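Review: the Bralomthorpe laundry-folding course, as taken by a person and by a machine
Posted June 10, 2018

I have now spent 30 days with the Bai folding unit in my spare room, and it has folded 83 items. My mother used to fold 83 items during one episode of a game show, and she watched the show.

But let's be fair. The question for this review is whether a machine can take over the job of putting away sweaters, and for that you have to look at the job. People who design these things tend to test them on hand towels. A hand towel has four corners and no opinions. My laundry lives on a bed with a flowered quilt, in stacks that lean on each other, with a power strip close by. 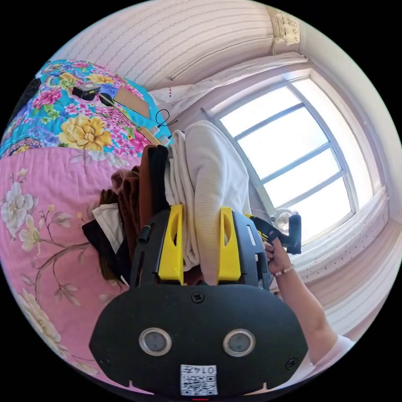 Sweater season, with the yellow fingers at the pile. A white ribbed knit is the hard one.

The Bai itself is a box the size of a chest freezer. You clip a garment to the front, it pulls it in, thinks for a while and hands back a rectangle. T-shirts come out very nicely. Dress shirts come out nicely if you button them first, which takes me as long as folding them. Knits are where it goes to pieces. The manual says "medium-weight knitwear," and I would like to meet the person who decided what medium was. Two of my sweaters came back as rectangles and the third came back as a sort of scarf with ambitions.

The other approach, the one the Rindex people are betting on, is two fingers and a lot of practice. No box, no clips. You work on the bed where the clothes already are, and a gripper does what a hand would do, only with fewer fingers and less complaining. I like this idea a good deal more. Most of folding is finding the edge of something soft, and a pair of flat fingers is at least the right shape for pinching an edge.
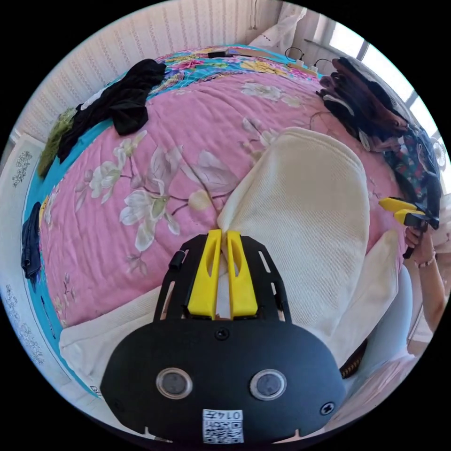

Sleeves are still the trouble. A sleeve has to go across the back before the body gets folded, and it has to stay there while you do something else. I do this with my forearm, or my chin, without giving it any thought. Write that down as instructions for a machine and you will be at it until November. Then hand it a cardigan and start again.

Speed is the other thing. I timed the Bai on a plain cotton T-shirt and got 73 seconds, clip to rectangle. It never gets bored, I'll give it that. I got bored on its behalf.

Then the price. Pludari had the unit at $673 when I looked, delivery not included, and it needs its own outlet and a clear stretch of floor. For that money it ought to do socks. It does not do socks. It says so on page one of the manual, in bold, so somebody must have asked.

Good: T-shirts, pillowcases, quiet enough to run with a door shut.
Bad: knits, anything with a hood, the clips, the floor space.
Worth buying: if you own nothing but T-shirts, yes. I'm keeping mine until the return window closes and doing the sweaters by hand.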